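Visit to the Shin group's open lab, Ullwood, 3/5/21 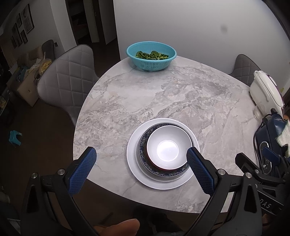
The hand-held gripper at a stack of two plates and a bowl on a marble-patterned table.

I went to Ullwood for the open afternoon because I had read the Shin group's December report and wanted to see how the data was made. The bus from Zorndale stops at the gate. Sign-in was quick, and they took us through in groups of 4.

The question they are working on is narrow. If a robot learns to clear a table from people using a hand-held gripper, does it matter where the people do it? Their first set, which they call Cernard A, has 302 demonstrations, all done on one bare bench in the lab. The second, Cernard B, is smaller and was done in homes, on tables with the usual things left on them. The picture at the top is from the second kind. Besides the dishes there is a turquoise colander of chopped green peppers on the table, and a steam iron with a cloth over it.

The person holds the tool by its handle and brings the two fingers in on either side of whatever is to be picked up. The pads are blue with a crosshatched surface. I was allowed to try one on a bowl and was slower than I expected. You have to line up your wrist well before you close, and I kept coming in too high.

The result was on a poster by the door. They trained one policy on each set and ran each one 100 times on tables it had not seen. The policy from the homes did better, even with fewer demonstrations behind it. Most of the gap came from stacks. The bench policy often went for the top bowl when it was supposed to take the whole pile, and it did worse when there were other objects near the edge of the table.

I asked whether they had tried mixing the two sets. They have, with a small gain over homes alone, but they did not want to give a number until the runs are repeated. I also asked about glass. They said clear glasses are still a problem for both policies.

The live demo had 2 runs. The arm lifted a plate cleanly in the first and stopped short of it in the second, and they restarted it by hand. Coffee was in the hallway afterward. The poster is supposed to go on the group's page with the list of objects used, and I will add the link when it does.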